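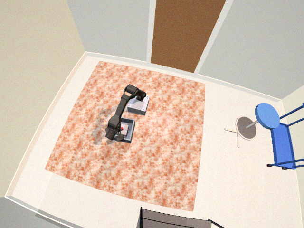
Grinside area rugs are sold as cut pile only and are finished at the Grostden works. The answers on this page cover sizing, underlay, cleaning and returns for rugs bought direct. Pattern names on the order form refer to the dye method, so a customer choosing between solid and mottled should read the section on shade matching first. A mottled ground in orange, peach and cream, as on the large square rug shown on a pale cream floor, falls under the multi-tone group and follows the rules for that group throughout.

What size should I order?

Measure the clear floor between baseboards in both directions and subtract 18 inches from each wall. The result is the largest rug that will sit properly in the room. Smaller sizes are a matter of taste. In dining rooms, measure the table and add 28 inches on every side, or the back legs of the chairs will drop off the edge when someone sits down.

Are square rugs exactly square?

Cut size is held to within half an inch per side. Pile direction can make one pair of edges look longer than the other from a low angle. If a tape measure shows a difference greater than half an inch, send the four edge lengths and both diagonals to the service desk.

Why does my rug look lighter from one end of the room?

Cut pile leans in one direction. Looking into the pile gives a darker shade, looking along it gives a lighter one. Turning the rug end for end reverses the effect. Multi-tone rugs show this less than solids, but they do show it.

Can two rugs be matched?

Solids can be matched if both are ordered together and cut from the same dye lot. The lot number is printed on the label at the corner of the backing. Multi-tone rugs cannot be matched for pattern. The dye is applied to the yarn in random lengths before tufting, and no two pieces come out alike. Overall color balance is checked against a reference sample, and small shifts toward one tone are accepted as normal.

Do I need an underlay?

On wood, tile, vinyl or sealed concrete, yes. Use a felt and natural rubber pad cut one inch smaller than the rug on all sides. Do not use PVC mesh on vinyl or on lacquered wood – the plasticizer can migrate and leave a yellow grid that will not clean off. On top of wall-to-wall carpet, use the Biwott anchor sheet instead of a pad.

The corners are curling. What should I do?

Rugs ship rolled with the pile facing in. Lay the rug flat in a room at normal temperature and reverse-roll each corner by hand for a minute or two. Most corners settle within 10 days. Do not iron the backing. Latex softens under an iron and the rug will not lie flat afterward.

How much shedding is normal?

Wool sheds loose fiber for the first several weeks. Vacuum with suction only, beater bar raised or switched off. Long single tufts standing above the pile should be trimmed level with scissors and never pulled.

How do I treat spills?

Blot with a plain white cloth, working from the outside in. Then apply cool water and blot again. For grease, use a solvent spotter marked safe for wool and test it first on a corner. Steam cleaners, oxygen bleach and any product with a pH above 8 void the fiber warranty.

Can the rug be used over radiant floor heating?

Yes, with a pad rated for it. Combined thermal resistance of rug and pad should stay under the limit given by the heating installer. Values for each rug weight are on the data sheet.

Can a rug be cut down later?

The works will recut and rebind any rug bought direct. The charge is $40 per side. Local shops can do the same job, but work done elsewhere ends the binding warranty.

Where are returns sent?

All returns go to the Closbridge warehouse, rolled pile in and wrapped in the original sleeve. Request a return number before shipping. Cut-to-order sizes are not returnable unless faulty.

Who handles warranty questions?

Write to Birdie Zamora at the service desk. Include the lot number, the order number and the type of floor under the rug. Claims without a lot number are held until one is supplied.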